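1/ I have lived in Butbridge for 5 years and I still learn how politics is done here. This week I learned about the town's new "Civic Courage Prize". I want to write down what I think, slowly, because in English I make mistakes when I am angry.

2/ The prize was announced on 2020-06-04. The council says it is for "a resident who spoke up when it was hard". A good idea, I thought. I even started to think which of my neighbours I could propose.

3/ Then I read the second page. The winner is already chosen. It is the leader of the majority group on the same council. She will receive it in July, two months before her party selects its candidate for mayor.

4/ I do not say she is a bad person. She answered my letter about the bus to Utier, and she answered it well. But who was hard to speak up against, when your own group has the most seats in the room?

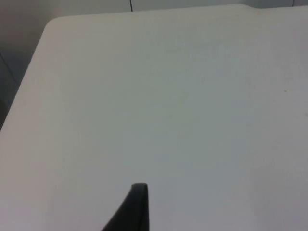
5/ The council's reply is that residents were consulted. So I looked for the consultation. It was a form on the website, open for 3 days, and it was filled in by 200 people. Butbridge is not a village. I asked on my street and I did not find one person who had seen the form.

6/ Also the form did not ask "who should win?" It asked "do you support recognising women in public life?" Of course I support it! I am a woman and I go to public meetings in the rain. I would have ticked yes, and my yes would now be used for this.

7/ This is the part which makes me sad more than angry. The word "courage" had a meaning for my mother. She signed a petition in a time when people lost their work for a signature. There was no dinner afterwards and no glass trophy.

8/ About the dinner. It is in the published spending list, under "community events": 3389 pounds, paid to a company called Zekmont. I wrote to ask what is included. I got an automatic message which thanks me for my interest in parks.

9/ A few people told me that the other party did the same when they were in charge, with the "Citizen of the Year". Yes, I believe it. I would have complained then too, but I did not live here yet.
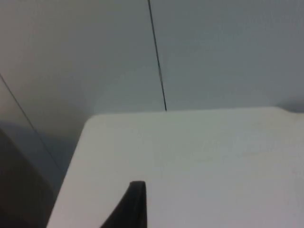
10/ One reply I got this morning, from a reader called Valcárcel: you are making a big story from a small dinner, every party gives prizes to its own people, and at least this one goes to a woman who works hard.

11/ I read it twice, to be fair. Every party can give prizes to its own people, I agree. Then let the party pay, and put the party's name on the paper. My objection is to the town's coat of arms on the invitation.

12/ And "at least it goes to a woman" – I don't like this "at least". There are women here who stood up at the library meeting with shaking hands, and they were cut off after one minute. Give it to one of them and I will come and clap until the end.

13/ What I ask is quite small. Open the nominations to everybody. Leave out sitting councillors. Publish the names of those who decide.

14/ I sent these points to the town clerk today, in a proper letter, with my address. If I get an answer I will put it under this post. If it is the parks message again, I will put that too.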